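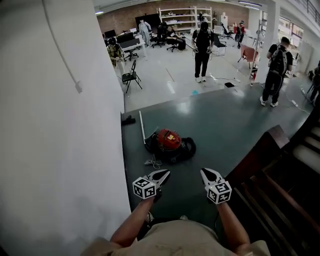

Procès-verbal de la réunion du groupe de travail « Tâches ménagères et automatisation »
2020-12-19 – par Annatjie Tshabalala, secrétaire de séance

Accueil | Le groupe | Procès-verbaux | Documents | Contact
Imprimer | Envoyer par e-mail

La séance est ouverte par la présidence, qui rappelle la question inscrite à l'ordre du jour : une machine peut-elle, à ce jour, assurer l'entretien courant d'un logement ou d'un petit atelier sans intervention humaine ? Le procès-verbal de la réunion de juillet est adopté sans modification. La présidence propose de partir d'un cas simple, celui de l'aspirateur-traîneau. L'appareil à dôme rouge réunit à lui seul plusieurs des difficultés recensées par le groupe : un flexible noir annelé qui forme une boucle, un tube métallique rigide et un cordon pâle lâchement enroulé au sol. Chacun de ces éléments réclame une prise différente.

1. État des essais
Le rapporteur de Skiven présente les résultats de la campagne d'automne. Sur 335 essais de rangement d'un aspirateur, 32 ont été menés à terme par le bras automatique sans reprise par un opérateur. Les échecs se concentrent sur le cordon, que le système confond avec le flexible ou laisse glisser. Le déplacement du corps de l'appareil sur un sol plat est en revanche jugé acquis.

La représentante de Javden fait observer que ces essais ont été conduits dans une pièce dégagée. Elle demande que les prochains comportent des câbles, des chaises à roulettes et un changement de revêtement. Le rapporteur en convient.

2. Escaliers
Le groupe constate qu'aucun des systèmes examinés n'est en mesure de porter un aspirateur d'un étage à l'autre. Wynne indique avoir suspendu ses travaux sur ce point, le coût d'un châssis adapté n'étant pas compatible avec un usage domestique. Un membre regrette cette décision et demande que son désaccord soit consigné. Il en est pris acte.

3. Ateliers et commerces
Jinden rend compte de l'enquête menée auprès de 11 ateliers. Les exploitants se disent prêts à confier à une machine le balayage des allées en dehors des heures d'ouverture. Ils refusent qu'elle intervienne sous les établis ou au pied des rayonnages. Plus de huit heures par semaine seraient consacrées au nettoyage dans le plus grand des établissements interrogés – chiffre déclaratif, que le groupe souhaite voir vérifié avant toute diffusion.

4. Discussion
La discussion porte sur l'emploi du terme « autonome » dans les documents du groupe. Il est décidé de le réserver aux essais conduits sans opérateur du début à la fin. Le terme « assisté » sera employé dans tous les autres cas, y compris lorsque la reprise ne dure que quelques secondes.

5. Décisions
Le groupe estime que les machines actuelles ne peuvent pas prendre en charge l'ensemble du nettoyage d'un logement. Skiven établira un protocole d'essai propre aux cordons et flexibles. Javden fournira la liste des obstacles à prévoir. Le point relatif aux escaliers est maintenu à l'ordre du jour.

L'ordre du jour étant épuisé, la séance est levée.

La secrétaire de séance,
Annatjie Tshabalala

Retour à la liste | Haut de page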